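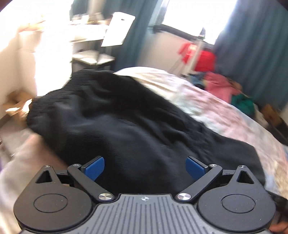 Inventory of the Back Bedroom

Stories > Short Fiction > Domestic

Filed under: Quiet Fiction, Houses

386 shares | 8 comments

Item 1 was the bed. Abena Ofori entered it as one bed, with mattress, and left the value column blank.

Item 2 was a black garment, knitted, on the bed. She wrote that down and then stopped, as the form had a separate column for type and she did not know the type. It lay in a heap with the wrinkles running through it. It might have been a cardigan. It might have been a long jumper or one of the shapeless things her aunt wore over everything else from December onwards. To find out she would have to pick it up.

She went on to item 3, a wardrobe.

The form came from Stiltance, the firm handling the house. It ran to several sheets and had been drawn up for larger properties. There were headings for outbuildings and for livestock. Under clothing it asked for type, material, condition and disposal, and disposal took one of four codes: K for keep, G for give, S for sell, W for waste. The reference at the top was 3963. The man on the telephone had said that every line needed a code or the form would be returned.

The wardrobe was made by Ruseo, according to a label inside the left-hand door. One hinge had been replaced with a larger hinge and the door now closed a little high. Abena coded it S. It contained nine hangers, two of them padded, and a shoe box of receipts. She read some of the receipts. In one month her aunt had bought a kettle, taken it back, and bought the same kettle again from the same shop for less. The difference was written on the back in pencil and underlined.

Item 4, hangers, G. Item 5, receipts, W. She changed item 5 to K and initialled the change, as the instructions required.

At twenty to three she telephoned her brother in Tovby.

"Did she have a black cardigan?" she said.

"She had several."

"A ribbed one. Fine rib."

"With pockets?"

"I can't tell from here."

"Where are you?"

"In the doorway."

There was a lorry going past at his end and he waited for it. Then he said that the one with pockets was the one she had worn to the hospital appointments, and that she kept her peppermints in the right pocket and her bus pass in the left. If it had no pockets it was probably the other one, which she had never liked. He asked how far she had got with the form.

"Item 5."

"Out of what?"

"It doesn't say. It depends how much there is."

She did the chest of drawers next. The top drawer stuck at the same place it had always stuck, and she lifted and pulled in the way she had been shown as a child. Pillowcases, eleven. A savings book from the Ansah Mutual, closed, with a final balance of 1146 and a hole punched through the cover. A tin of buttons. The form did not say whether buttons were to be entered singly. She entered one tin.

By four the light had moved off the wall. She had reached item 31 and every line above it had a code apart from item 2. She sat down on the edge of the bed -- the mattress dipped on that side, and the heap of cloth shifted an inch towards her and settled against her leg.

She took hold of it by what she supposed was a shoulder. It was a sleeve. She found the other sleeve and laid the two out level, then worked along the front edge with her thumb, pressing the rib flat as she went. Halfway down, the edge doubled and became a pocket.

She put her hand in. There was one peppermint, in its wrapper, and a ticket for the number 8 bus folded in four.

The form allowed sixty characters for type. She wrote: cardigan, black, two pockets. Under material she wrote wool, crossed it out, and wrote knitted. Under condition she wrote worn.

She folded it with the sleeves behind and the pockets to the front and set it on the pillow end of the bed. Then she put K in the last column, turned the sheet over, and began on the curtains.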